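Print this page | E-mail this story
Posted in November by the Murnard story page

LAST BOX OUT

Ten past four and the van from Pletik goes at half past. Always does. Never waits, not for rain, not for me.

I had the order sheet stuck to my sleeve with tape. 428 leads for Lucero, boxed, lids down, labels on. Somebody upstairs had written URGENT on it and then, underneath, in a different pen, urgent. As if the first one hadnt worked.

Fifteen left. Then the phone. I let it ring. Then it rang again and I picked it up with my chin.

"Clindex want theirs tonight as well."

"Theirs is tomorrow."

"It was tomorrow."

Put the phone down. Didn't say goodbye — no time for goodbye. Mum used to say I'd be late to my own christening, and I was, apparently, by two hours. The vicar had gone home for his tea.

Seven left. My hands knew it by then. Fold, lead in, lid over, next. I stopped thinking about the boxes and thought about the letter instead, the one in my coat, not opened. Thin envelope. Thin is bad, isn't it. Or thin is good and thick is bad, I could never remeber which way round.

Brown card on green cloth, the last of the afternoon.

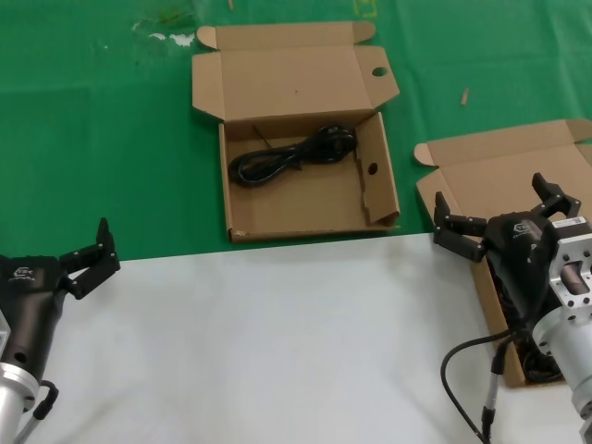
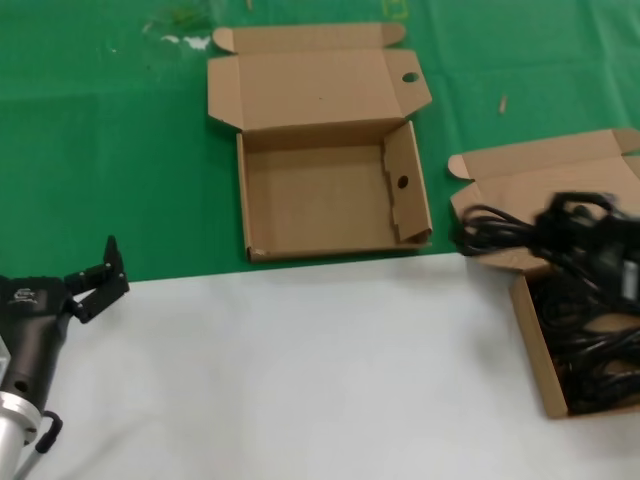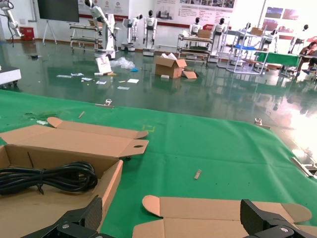
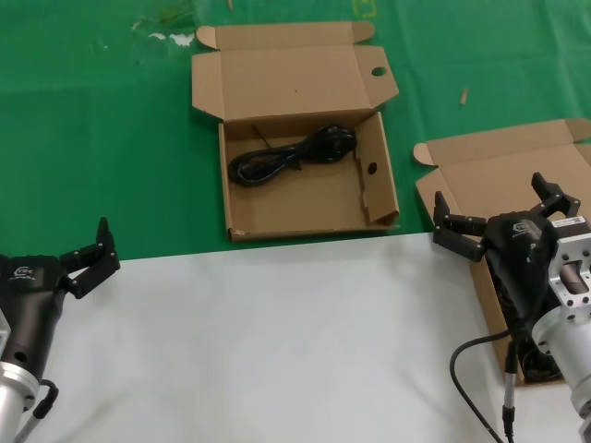

I went and got the letter. Couldn't stand it. Coat off the hook, envelope out, and there I was with my thumb under the flap and the van already ticking over in the yard. Two left to close. I looked at the round hole punched in the side of the box, the sort you could put a finger through, and I thought, right, if I can post it through there I won't open it till I'm home. Rolled it up thin as a pencil. It went through. Landed on the coiled black cable and sat there, looking like it belonged.

Then the horn. Twice.

I shut the lid, slapped the label on, ran. Handed the box up to the driver and he said cheers and slid the door across, and I stood in the yard in my shirt sleeves with the rain coming on, and put my hand in my pocket for the letter.

Back to top | Contact | Copyright Murnard story page, all stories remain with their authors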